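Almont College Robotics Forum
Simulation League > Task discussion
Print this thread | E-mail this thread
Posted in May. Thread opened by the moderator, E. Arboleda

EArboleda (moderator)
Members are reminded that the manipulation task for the second round is now open for discussion. Teams are required to program the simulated arm to approach an upright object on the wooden table, close the gripper upon it, lift it clear and place it in the marked tray. The object set has been revised for this round and now includes the small rocket. Questions concerning the rules should be placed in this thread, so that every team receives the same answer. Questions concerning the software should go to the technical board.

Eusebio Arboleda
League supervisor

wimton_team
Thank you for the notice. Our team wishes to ask whether the rocket may be gripped at any height. The written rules state that the object must be held "by the body", and we are uncertain whether the nose cone forms part of the body for this purpose.

EArboleda (moderator)
The nose cone is not considered part of the body. A grip on the black band or on the lower section is acceptable. A grip which begins on the body and slips to the nose during the lift will be scored as a valid grip, but the stability marks will be withheld.

doucet_b
I should like to register a disagreement with this ruling. The nose is rounded, and any team that succeeds in lifting the rocket by it has solved a harder problem than a team that closes on the straight part. It seems to us unreasonable that the harder solution should be excluded. The first round contained no such restriction.

undititz_lab
We cannot support the view expressed by the Doucet team. The first round used only blocks, and no restriction was needed. With the rocket, a grip at the nose leaves the whole weight hanging below the fingers and the object swings on the way to the tray. In our trials the rocket left the gripper in this manner so often that we abandoned the approach. The rule merely asks for sound practice.

doucet_b
With respect, the swing depends upon the speed of the arm. Our controller slows the arm after the lift. We have completed 582 trials with grips at various heights and are prepared to share the log with any team that wishes to examine it.

wimton_team
We would be grateful for the log. Could it be stated whether the trials began from the same starting pose? Our own results changed considerably when we moved the starting pose further back from the object, and we are reluctant to compare figures until this is settled.

doucet_b
The same pose was used throughout, with the fingers fully open. The log has been placed in the shared folder, with a short note on the columns. Please disregard the final column, which was used for an earlier version of the controller.

almont_juniors
Good afternoon. We are the junior section and this is our first season. May we ask how far the fingers should be opened before the approach? Our mentor advised us to open them only a little wider than the rocket, to save time. The arm then knocks the object over in most attempts.

undititz_lab
We would advise the juniors to open the fingers wide and accept the small loss of time. A narrow opening demands a very exact estimate of where the object stands. The opening may be narrowed later, when your position estimate has improved.

wimton_team
We agree with the above. We would add that the juniors should check the height of the palm as well as the width of the fingers. Our first version approached too low and the palm met the table before the fingers had reached the object.

almont_juniors
Thank you both. We have followed the advice on the opening and the approach is much better. A further difficulty has arisen with our vision program. It confuses the table with the lower part of the rocket when the light setting is changed, and the estimate then moves to one side. Is it permitted to replace the table texture with a plain colour?

EArboleda (moderator)
It is not permitted. The wood texture forms part of the task and will be used for the scored runs. Teams may alter it during practice if they find this helpful, but should return to the supplied texture well before submission. The juniors may find that the black band is a more dependable feature to search for than the lower section, which is pale and marked with faint streaks.

doucet_b
On this point we are in agreement with the moderator. We search for the edge between the nose and the band – it is the strongest contrast on the object – and work downwards from there. The lower section gave us nothing but trouble.

undititz_lab
We use the band also, although we would caution that the grain of the table has dark streaks of its own. A simple threshold will accept some of them. It is necessary to check the shape of the region as well as its shade.

EArboleda (moderator)
I have considered the objection raised earlier by the Doucet team and have read the log. The ruling on the nose cone will stand for this round. It would be unfair to alter a scoring rule when several teams have already designed their grip around it. I accept, however, that the case has been argued properly, and the matter will be placed on the agenda for the next revision of the rules. Teams that wish to support or oppose a change should write to me in advance, giving their reasons and, where possible, their results.

doucet_b
We accept the decision for the present round, though we continue to believe it mistaken. We shall submit a written proposal.

wimton_team
Our team will submit a proposal on the opposite side. We are now rewriting our approach so that the arm halts with the rocket between the open fingers, takes a second position estimate and only then moves forward to close. The pause costs time, but we consider the additional estimate worth having.

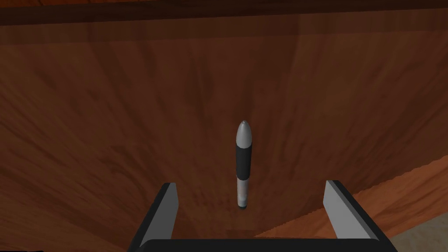

The second estimate is compared with the first, and if the two differ by more than the permitted margin the arm withdraws and begins again. We have not yet decided how many times it should be allowed to do so before the attempt is given up, and would welcome the views of other teams.

Contact the league office | Copyright Almont College Robotics Forum | Back to top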